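How to Plan the Budget for a Two-Arm Home Robot Setup

Written by Nilton Echeverri, with corrections from Eugénie Royer

This guide is for small teams who want to buy one mobile robot with two arms and teach it work in a living room: picking up cushions, putting them back on a sofa, collecting small things from the floor. We made such a plan at Pustari last year and we made several mistakes in it. I write the steps in the order I would do them now.

I assume that you already know which tasks you want. If you do not know, please stop and decide this first. A robot for sorting cutlery and a robot for lifting cushions need different grippers, and the supplier will ask you this in the first call.

Step 1. Write the tasks on one page

Make a table with four columns: the object, where it starts, where it should finish, and how heavy it is. Use a kitchen scale for the last column. Do not guess. We guessed the weight of our cushions and we were wrong by half, so the first quotation we received was for an arm that was stronger and more expensive than necessary.

Put the lowest and the highest point the hand must reach on the same page. Floor level is the difficult one. Many arms reach a table very well and reach the carpet badly, and in a living room a big part of the work is on the carpet. Ask the supplier for a drawing of the reach with the robot standing on the floor, at the height you will use it.

Step 2. Ask for three separate prices

Every supplier likes to give one total. Ask for it divided like this:

Robot base and body
Arms and grippers
Everything else (charger, software license, training, shipping, customs)

The third line is where our plan failed. In our first quotation from Witex the third line was hidden inside the other two, and when we asked for the details we found that the second charger was not included. We compared with an offer from Fluris, which was higher in total but had the charger and one year of repairs inside. After we put both in the same table, the difference was small.

Ask also for how many days the price is valid. Ours was 30 days, and our internal approval needed longer than that. We had to ask for the quotation again and the shipping had gone up.

Step 3. Budget for the fingertips

Please treat the fingertips as a consumable, like printer ink. They touch fabric, carpet, plastic and sometimes the floor itself, and the surface becomes smooth with time. A smooth fingertip does not hold a thin card or a small packet very well.

We now buy 2 complete sets with every new gripper and we keep a line in the yearly budget for more. Before you sign, ask these things in writing:

Can the fingertips be changed by the user, and with which tool?
Is the price for one piece or for a pair?
How long is the delivery if it is not in stock?
Can we mount our own printed fingertips without losing the warranty?

The last question is important if you plan to experiment. One supplier said yes on the phone and no in the contract.

Step 4. Plan the room as equipment

The room has a cost too, and it belongs in the same budget. A robot that works around a sofa needs a real sofa, with real armrests, and enough free carpet in front of it to move and turn. Measure the width of the robot with both arms forward, not only the base.

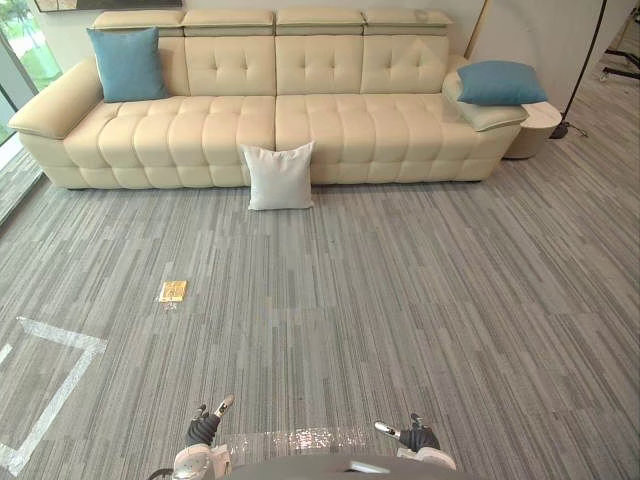
Furniture can be bought used. Eugénie found most of ours from Sánchez, a local shop which clears out offices and apartments, and the money we saved went into a better floor. I recommend carpet tiles to anyone who has the choice. If one tile is damaged by the wheels you replace one tile, and it takes a few minutes.

Small things to put in the room budget:

White tape for marking zones on the carpet, and more of it than you think
Throw cushions in at least two colors
A floor lamp for the evening, with its cable kept away from the wheels
Cards, packets and other small objects for the floor tasks
A vacuum cleaner that belongs to this room only

About the vacuum cleaner: glitter and other very small pieces are hard to remove from carpet, and they can go into the wheels. Read the maintenance chapter of the manual before you use such material, and put the cost of a wheel cleaning in the plan if the supplier charges for it. Our supplier charges 300 per visit, plus travel.

Think also about the windows. A big window is pleasant for people, but the light changes between morning and afternoon and the cameras notice it. We did not have curtains in the first budget. Later we paid for them from the money for spare parts, which I do not recommend.

Step 5. Count the working hours, not only the machine

Somebody must put the objects back in their starting place after every attempt. For a cushion task this takes less time than the attempt itself, but it is repeated all day. Write down the number of attempts you need, multiply by the minutes for each one including the reset, and add breaks. In our case the plan was 1,051 attempts for the first task group, and the hours for people became roughly as expensive as one arm.

Step 6. Keep a reserve and write who can use it

We keep a part of the budget closed until June. By this month we usually know what has broken and what was never used. Write the name of one person who can open the reserve. In our team it is Eugénie, and she asks for the part number and a photo of the broken part before she agrees.

Before you send the order

Read the offer one more time with your page from Step 1 next to it. Check the reach to the floor, the charger, the fingertips, the validity date and the delivery address. Our first shipment went to the accounting office on the third floor, and the building has no freight elevator.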